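Sorting bricks by colour – does anyone keep it up?

Hobby table and storage > Bricks and blocks

tallow_end
2019-08-31
I keep being told that sorting by colour is the way to do it, and I'm not convinced. We inherited two big tubs of mixed bricks from my sister, and the received wisdom (the Rizvi guide that gets linked on here every five minutes) is one bin per colour and you're done. Well, I spent an evening on it and all I've got is a bin of yellow in which I can't find a single piece I want. What am I missing?

Gunurport_Gran
You aren't missing anything. Colour sorting looks lovely on the shelf and it's useless for building. Your eye picks out a red brick in a pile of yellow straight away. It does not pick out one small yellow piece in a bin of yellow. Sort by shape or don't bother.

mortice
Depends how many you've got, surely. I counted mine when I moved, 1,540 pieces, and by shape that would have meant about 40 little drawers. Colour took me two bins for the common ones and a shoebox for the rest. And it's the only system my son will put things back into.

tallow_end
"Will put things back into" is doing a lot of work there. Mine will do it while I'm standing over them.

Wenjie Xiao
I'm on the side of colour, for small numbers of bricks. Tip them out in the middle, bins within reach, one colour at a time and leave the others where they lie. Yellow first as it shows up best on a pale speckled top. 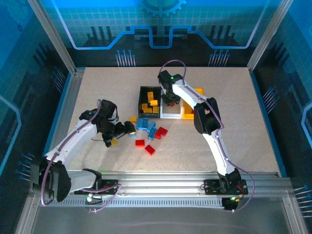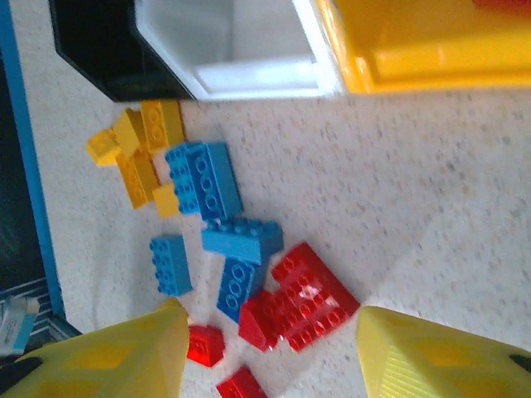
Red, blue and yellow on the speckled top, both with sorting still to do.

Gunurport_Gran
Thanks for the pictures, but they rather make my point. There's yellow in the black bin in the first one, and a yellow bin in the second. So which one is yellow's home? If I walked up to that table I wouldn't have a clue.

Wenjie Xiao
Fair. I don't match bin to brick and never have. You learn which is which in no time.

Gunurport_Gran
You do. Your visitors don't.

mortice
I'd agree with Gran on that one. If you've got a yellow bin, put the yellow in it. Otherwise use plain bins and stick a label on.

flekance_fan
Can I put in a word for the Flekance trays? Shallow, so you can spread things out with one hand. I've had mine since last November and wouldn't go back to deep tubs.

tallow_end
I looked at those and at the Prellum ones. Both seem a lot of money for a tray. Is there anything they do that a baking tin doesn't?

flekance_fan
They stack.

tallow_end
So do baking tins.

Lanying Bai
Slightly off to one side, but I think the depth matters more than colour or shape. Once bricks are piled on top of each other you're digging, whatever the system. I keep a shallow layer of mixed colours and only split out the long ones. Takes me ten minutes at the end of a session.

mortice
Ten minutes? With how many?

Lanying Bai
Not 1,540, I'll admit.

tallow_end
I'll try long and short, with the colours left mixed, and give it a month. I don't expect much. If anyone is still colour sorting after a year with children in the house I'd like to see the bins – as they are, before you've tidied them.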